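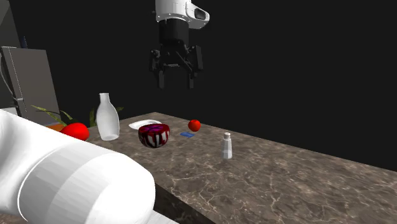
Simulated tabletop cell: open gripper over a marble counter with plate, bowl, salt shaker and fruit.

Visit report: Planis kitting hall, Surnwood

Monday visit, arrival 8:40 a.m., departure shortly after 2 p.m. Host on site was Ye-ji Choo, who runs process engineering for the hall. The purpose was to see how the tableware kitting line has changed since the first two arms went in, and what the people on it now do with their shifts.

Planis packs household sets for rental kitchens. A set is a carton with plates, bowls, a shaker, cloths and sometimes a few food items, to a list that changes with every customer. Until last July all of it was picked by hand at eight benches. Five benches are still manual. The other three have been replaced by two arm cells and a shared infeed.

The hall itself is plain: one long room, docks on the north side, benches in the middle, a mezzanine office. Noise at the cells is lower than at the carton erector, which remains the loudest machine in the building.

New items are tried in simulation before they reach a cell. The software is Vandska, and the work is done in the mezzanine office by two former bench pickers, both trained in-house over 3 months. They lay out objects on a virtual counter, run the pick and log where the fingers close. Bowls were described as slow work: with a deep round shape the grasp has to be taken on the rim, and the approach angle matters more than with a shaker. Flat items resting directly on the surface are harder again and many are still sent to the manual benches.

The virtual counter does not match the steel infeed downstairs. Choo said the surface texture is left varied on purpose, so that the vision model does not learn one background. The object library held 3134 entries at the last release and 3141 on the day of the visit.

On the floor, each cell has one attendant. The job is to load the infeed, clear faults and check the finished carton against the list. A fault light came on several times while we stood there. Most stops were cleared from the screen; one needed the guard opened, which takes about 60 seconds with the restart.

The attendants I spoke to were divided. One liked the reduced lifting and said her wrists were better. Another said the bench had been easier on the mind – you set your own pace, whereas at the cell you wait and then hurry. Job rotation between cells and benches was brought in for this reason, every two hours. It was not part of the original plan.

Headcount in the hall is unchanged, according to Choo. The evening shift has lost its overtime, and several people mentioned this before anything else. Pay for the simulation work is one grade above bench rate. Cell attendants are on bench rate, and that is under discussion.

The integrator, Maeng, still has a technician on site one day a week. Planis wants to end this by training its own maintenance staff, but the fault codes are poorly documented and the handover has been put back once.

Points to follow up: the fault log by item type, the rotation schedule in writing, and whether the manual benches will get the same list display as the cells. The pickers asked for that last one themselves.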